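Mugs, part 2. Sorting out the coffee corner before August guests.

1/ Two racks on the gray speckled counter now. The black wire one with the wooden dowel is for the white mugs.

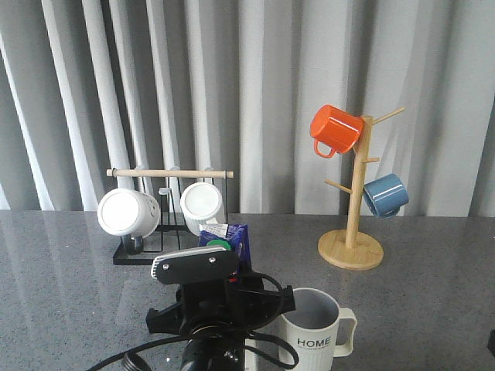
White mugs on the wire rack, wooden mug tree on the right.

2/ Enamel goes on the tree. Orange up top, light blue lower down on the other side - still pegs free.
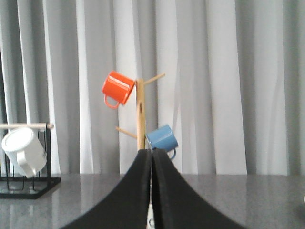 3/ Next: the cupboard
Around 40 cm of shelf to fill. Houda Belkadi wants the teapots there.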